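Cell 204: Hand-Held Gripper Setup and Upkeep
Stendport workshop pages, Apr 28, 2026
Text: Tanko Eze

Cell 204 is the garment table. The grippers are held in the hand, one left and one right, and the operator's motion is recorded for the Planby folding set. Most faults on this cell start at the finger pads or the straps, so most of the upkeep goes there. The notes cover the state of the cell after the April service.

Finger pads. Replace as a pair, never singly. A new pad against a worn one closes off center, and the cloth creeps toward the worn side. Clean with a lint-free cloth and plain water. Alcohol hardens the surface within a few weeks and the grip on thin fabric goes with it.

Wrapping. Wind the fabric strip from the base of the pad upward, each turn covering half of the last. Leave the tip bare. If the wrap rides up, cut it off and start again — pulling it back down leaves a fold that shows up as a false stop in the jaw reading.

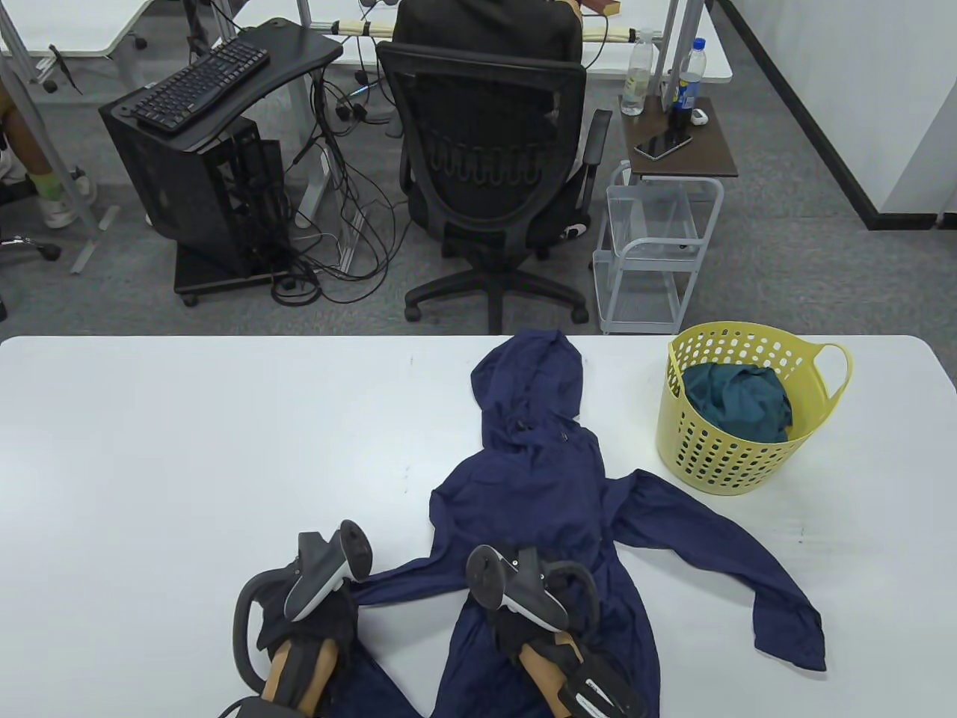 Jaw travel is set with the hooded jacket, which has both thick and thin places in one piece. Start on the body of the jacket, take up a single layer, hold, release. Then repeat at the hood seam. If the reading at full close differs from zero by more than 10 counts, redo the zero with the jaws empty before touching the travel screw.

Controller heads. Check the seating of each head before the first session. Any play at the joint goes straight into the position data. The Weseo screws take a light hand; two heads were cracked last year by overtightening.

Straps. Fasten snug at the back of the hand. A slack strap lets the handle roll, and the operator then corrects with the wrist on every pick.

Table. The garment starts flat with the hood away from the operator. The basket stays to the right, near the back edge. Wipe the top between garments, as lint collects on the pads quickly.

Service interval. Pads are inspected every 100 cycles and changed at 4,000, or earlier if the surface is glazed. Log each change against the gripper, left or right, on the Seixas sheet. Spare pads are in the second drawer, with the wrapping strip and the small hex keys.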